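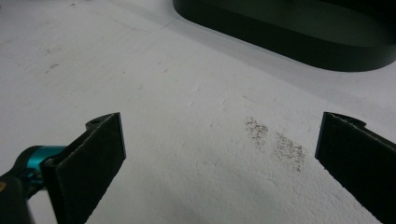 Why Does a White Table Look Gray in Places?

Find something plain and white in your home. It could be a tabletop, a sheet of foam board or a refrigerator door. Look at it for a while without touching it. Is it the same white all over? Most likely it is bright in one part and grayer near a corner, even though it was made in one color.

The color has not changed. What changes is how much light each part gets. A lamp or a window sends more light to some places than to others. The part that gets plenty of light looks bright white. The part that gets less looks gray.

Your brain usually hides this from you. It knows the table is white, so it tells you "white" and moves on. Painters have to learn to see the gray again. If you mix a painting of a snowy field using only white paint, it looks flat.

What are the tiny bumps?

Many white surfaces are not perfectly smooth. Look closely and you may see a fine grain, a bit like very small pebbles packed together. Run a finger over it and you might feel it too.

Bumps change the way light bounces. On a smooth, shiny surface, such as a mirror, light bounces off in one direction. That is why you can see your face in it. On a bumpy surface, the light hits thousands of little slopes and scatters in all directions. You can't see your face, and there is much less glare. We call a surface like this matte.

A matte tabletop is easier on your eyes when you read or draw. It can be harder to wipe clean, though, as crumbs and pencil dust may settle in the low spots between the bumps.

And black things?

White surfaces send back most of the light that lands on them. Black surfaces soak most of it up. Fuzzy black material, like felt, soaks up even more - the light gets lost between the fibers. Put a piece of black felt on white paper and you will find the edge of the felt very easy to see.

Try it yourself

You need a sheet of white paper, a sheet of black paper, a flashlight and a room with the curtains closed.

1. Lay the white paper on a table.
2. Hold the flashlight low, near one edge, and switch it on. Find the brightest part and the grayest part.
3. Lift the flashlight straight up over the middle. Watch where the gray goes.
4. Swap in the black paper and do the same again.
5. Crumple the white paper, flatten it out and shine the light from the side. Each crease now has a bright side and a dark side.

Don't shine the flashlight into anyone's eyes.

Words to know

Matte: not shiny.
Scatter: to bounce off in many directions.
Grain: the pattern of tiny bumps or lines on a surface.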